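Search Search this site Go
Home Rooms Interviews Archive Contact

The owner of the guesthouse in Pudville would like it known that she did not always make beds for a living. She sold tile for Stemance until the Ernden showroom closed, and then she bought a house with too many bedrooms.

"People think the bed is for sleeping," she says. "Mostly it's a table. Everything in the room lands on it sooner or later."

Her tidying method follows from that. Put a basket on the mattress, collect whatever is lying there, and carry the lot away before touching the pillows. She learned it from her former boss at Matić, who used it on desks.

Does it work with toys?

"Toys are the worst. You clear them and they're back by supper. I've stopped taking it personally."

She is firm about gray sheets. White ones, she says, turned her into a detective. She keeps 49 fitted sheets in a hall closet and has opinions on 2 of them that we agreed not to print. Folding is not discussed either. "I roll them up and shut the door fast."

And the shelves?

"Open shelves are for people with nothing to hide. I put a bowl up there and called it decorating."

The bedroom gets done on Saturday, after the kitchen and before she loses interest. Asked what she'd change about it, she thinks for a while. "Fewer pillows. But then where would the guests throw them?"

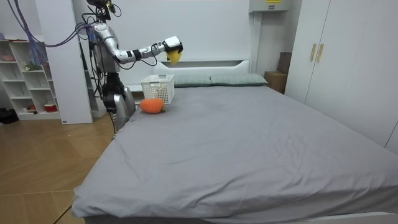
The double bed, with basket and plush carrot.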